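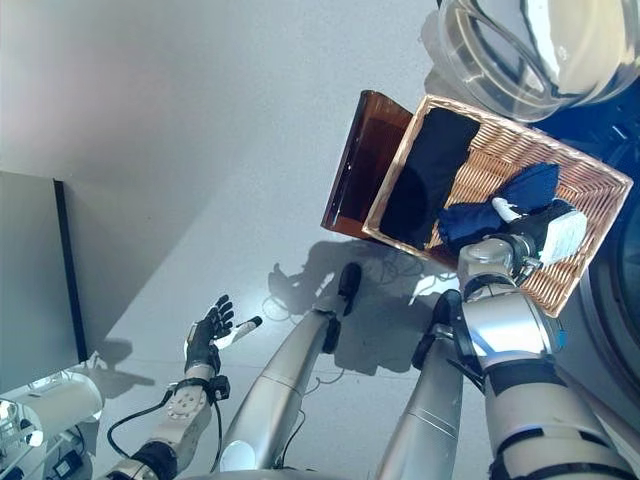

Callum Mottram

Household Textiles, Unit 6: Sorting and Carrying Small Loads

These notes accompany the Saturday practical at the Nimilthorpe teaching laundry. Students who attend the Farkinton group follow the same notes, but should check the room list for their starting time.

6.1 Dark items

The unit deals with small dark loads: napkins, tea towels, cloths and similar flat pieces. A black cloth and a navy one may share a tray, as they do in the wicker basket at the head of these notes, provided that both care labels permit the same programme. Where the labels differ, the lower temperature applies to the whole load. New navy cotton is washed alone for the first 3 washes.

6.2 Folded and unfolded pieces

In the same basket the black cloth lies flat and neatly folded, while the navy one is bunched up beside it. Students should not take folding as evidence that a piece is clean. At the sorting table each piece is opened out fully, checked on both sides and assigned to a pile. Pockets, hems and corners are checked by hand. Loose tags and packets are removed from the basket before anything is put into a machine.

6.3 Choice of container

Wicker allows air to pass and is suitable for dry textiles. It should not be used for wet pieces, as the weave holds moisture and may mark pale fabric. Plastic bins are used for anything damp and are wiped out at the end of the session. A shallow basket with a thick rim is carried level wherever possible, and is filled no higher than the rim. Students should inspect the inside of the weave for broken ends, which catch on knitted fabric.

6.4 Recording

Each pair completes one load sheet, giving the fibre, the colour group, the programme chosen and the reason for the choice. Sheets are to be handed in before leaving the room. About 60 minutes should be allowed for sorting and recording together.

Preparatory reading: Inskip course reader, section 11, on colour transfer. Students who have missed Unit 5 should read the notes on care symbols beforehand and bring a completed symbol chart to the practical.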